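Shop Floor Safety, Unit 4 handout — Marking off a work area
Instructor: Wilmer Cusi

Bring this to the walkthrough. Quiz is on 4 and 5 both.

Why mark at all: people look at their phones. A post at knee to waist height gets seen, tape on the floor doesnt.

Delineator posts vs. round cones
— flat sides, so the stripes read from the front and from the side
— heavy rubber base, eight-sided, won't roll
— handle on top. Carry by the handle, lift the base with your other hand

Red and white striped posts, red steel frame behind: 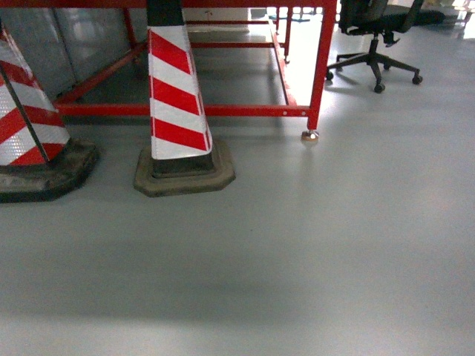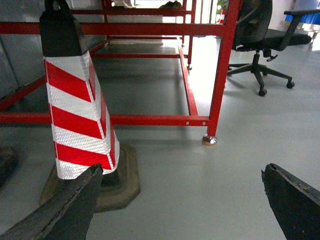
Placement rules (Citthorpe shop, yours may differ)
Keep posts 45 cm out from any frame leg. Leveling feet stick out, toes find them.
Base flat on the floor, all the way round. If it rocks, move it.
Wipe the sheeting, dirty white stripes dont reflect. Dust on the base is fine.
Never hang coats or cords off a post.
Leaning post = check where it goes into the base, then reseat it.

Log any move on the sheet, initials and time. Questions to Aníbal Agudelo, room 311.

For next time read the Grenov chapter on aisle widths, skip the tabels.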